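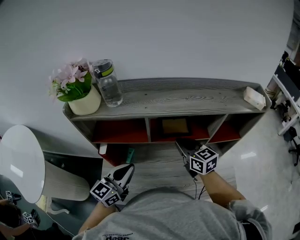
The low gray shelf unit against the white wall.

Notes on Keeping a Household Inventory
Posted 1/17/25

Readers of this page will be aware that the household completed its first full inventory in November. Several have written to request an account of the method, and this post is intended to serve as a response.

The inventory was undertaken at the request of our insurer, which asked for a written list of contents before the policy could be renewed. The previous list dated from an earlier address and included a piano that had been sold. It was decided to begin again.

The final list contains 387 entries. An entry is defined as any object, or any set of like objects, that would need to be replaced after a loss. A drawer of forks is one entry. A lamp is one entry. Books were entered by the shelf, with separate entries for those worth more than $60.

Two computer programs were considered. Tridia offers a clean layout but requires a photograph for every item before it will save the record. Bako permits records without photographs and prints a plain table, and it was therefore selected. Its one serious fault is that rooms cannot be renamed once they have been created. The hall closet will accordingly remain "Bedroom 4" for the foreseeable future.

Work proceeded one room at a time, starting nearest the front door. Receipts were gathered in advance and placed in a Dotwood folder with 32 pockets, labeled by year of purchase. Receipts printed on thermal paper should be copied promptly. A number of ours had faded to the point that neither the store nor the amount could be read, and those values were estimated from current prices.

The kitchen required the most time — more than all the other rooms combined. Small appliances carry their model numbers on the underside, and it is advisable to empty the toaster before turning it over.

Certain matters remain unsettled. The Purau rug in the dining room was a gift, and no value has been assigned to it. The contents of the garage were listed only in general terms, and the insurer has asked for more detail on the hand tools. There is also the question of items on loan to relatives, which the policy does not address clearly. A letter on that subject has been sent.

A copy of the completed list is kept outside the house. The next review is planned for November, and corrections will be entered as purchases are made. Readers who wish to receive the blank table may request it through the contact page.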